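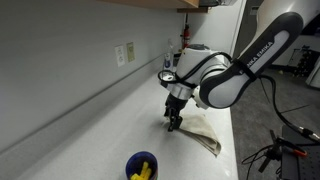

About Sidora

Sidora helps small companies, labs and schools decide whether to buy a robot, and what it will cost them if they do. We don't sell robots. We don't take a cut from anyone who does. A fair number of our clients finish with us and buy nothing, and we send the same bill either way.

Why we started

Csenge Kun and Ferenc Kelemen worked on the buying side of a packaging company for years. They sat through a lot of sales meetings. The price on the first slide was for the arm, and then came the gripper, the mounting, the cabling, the guarding, the training days, and a service plan that somehow had to be signed the same week. By the time the thing stood on a floor and did a job, the first slide was a distant memory. They left and set up Sidora in September, with one desk at the Kocsis building and a spreadsheet that had 1,027 rows in it. We still use the spreadsheet. It has been cut to 700 rows and we are happier for it.

What we do

Most of our work is a planning review. We come to your site, look at the task you want done and ask what it costs you now. Then we write a budget that covers the whole life of the equipment, including the part where it sits still. Cloth is a good test of a seller's claims. A box keeps its shape and a folded cloth does not, so if someone tells you their system handles "any soft goods," ask to bring your own and stay for the afternoon.

We also read quotes. Send us one and Lilla Vida will go through it line by line and mark what is missing. She has a low opinion of the phrase "integration as required" – so should you.

For clients who do go ahead, we draft the acceptance terms. These say what the robot must do, on whose items, and for how long, before the last payment goes out. In our standard draft that is 1,000 cycles on ordinary stock, picked by you. Some sellers object to this. We take note of which ones.

What we don't do

We don't forecast payback to the month. Anybody who gives you that number before seeing your night shift is guessing. We don't rank brands, and we don't write reports for a decision that has already been made. Indimside, our longest-running client, asked us for one of those early on and was turned down. They came back the next year with a different question.

Who we are

Csenge Kun – director, site reviews
Ferenc Kelemen – budgets and leasing
Lilla Vida – quotes and contracts
Csaba Kozma – trials and acceptance testing
Ernő Kelemen – office and billing (yes, Ferenc's brother)

Csaba came to us from Droninness, where he spent his time getting demos to work in front of customers. He now spends it asking how many tries the demo took.

Fees

A quote reading is 700 euros. A planning review is 2,000 euros for a single site, travel included. If your budget for the whole project is smaller than that, call us first and we will tell you on the phone whether it makes sense. Ernő picks up until four.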